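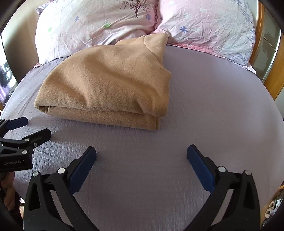 When does the registration window close for clubs in the second division of the Luvstead Regional Football League?

The window closes at 5 p.m. on Mon 13 December. Forms received after that hour are held until the window reopens in May.

Posted in: League Governance > Rules and Registration

registrar_desk
The two lines at the top of this thread are the official position and will stay there until the window closes. Please use the replies below for questions on the revised registration rules adopted by the league council. Questions about individual players should be sent to the registration office by email and should not be posted here.

For reference, the main changes are as follows. The transfer fee between member clubs rises to 90 dollars. Each club may register no more than 15 players from outside its home district. A club that fields an unregistered player will be fined 500 dollars and will forfeit the match.

zulau_secretary
Thank you for posting this. Zulau Athletic wishes to record its objection to the district limit. Our town sits on the county line, and a large share of our squad lives on the other side of it. Those players have been with us since the youth teams. Under the new wording they count as outside players, although some of them live closer to our ground than players on the Zulau side.

Was any thought given to measuring by distance?

registrar_desk
Distance was considered at the May meeting. The council preferred district lines, as they can be checked against a postal address without further inquiry. The minutes are available to member clubs on request.

clarard_fc_office
Clarard supports the limit as written. For several seasons the larger clubs have filled their rosters with players recruited from across the region, and smaller clubs have paid for it. We lost most of a starting back line in one summer. The rule is late, in our view, but it is sound.

We would also point out that Zulau voted for the draft.

zulau_secretary
Zulau voted for the draft presented in May, which contained an exemption for players who had come through a club's own youth program. That exemption does not appear in the final text. We would like to know at what stage it was removed and by whose authority.

westbank_ref
Speaking as a match official and not for any club: the forfeit provision concerns me more than the limit. Referees are now asked to check the roster sheet before kickoff, but the sheet does not show home districts. If a club goes over the limit, is that a matter for us on the day, or for the office afterward?

registrar_desk
It is a matter for the office. Officials should confirm only that each player named on the team sheet holds a valid registration number. The guidance to referees will be amended to say so.

On the earlier point, the youth exemption was taken out during the legal review – the reviewer found that member clubs keep youth records in very different ways, and that the exemption could not be applied evenly.

biwott_town_admin
Biwott Town has a practical question. We have a player who moved house in the fall and is now outside the district. Does his status change at once, or at the next window?

registrar_desk
Status is fixed on the date of registration and holds for the full season. A change of address during the season has no effect until renewal.

biwott_town_admin
Understood, thank you. That should be stated in the rule itself. Section 4 can be read either way.

clarard_fc_office
Agreed on Section 4. On the exemption, we see no reason to reopen a matter the council has settled. Any club that keeps proper youth records was free to raise this before the final vote.

zulau_secretary
The final text was circulated two days before that vote. Zulau will submit a formal motion to restore the exemption and would welcome a second from any member club.

biwott_town_admin
Biwott would be willing to second, provided the motion sets a common standard for youth records. We do not agree with Clarard that the matter is settled. A change made after the draft stage should have come back to the clubs.

registrar_desk
Motions must reach the office in writing with the names of both clubs. The current rules apply to all registrations in the meantime. A corrected version of Section 4 will be posted in this forum once the council chair has approved the wording.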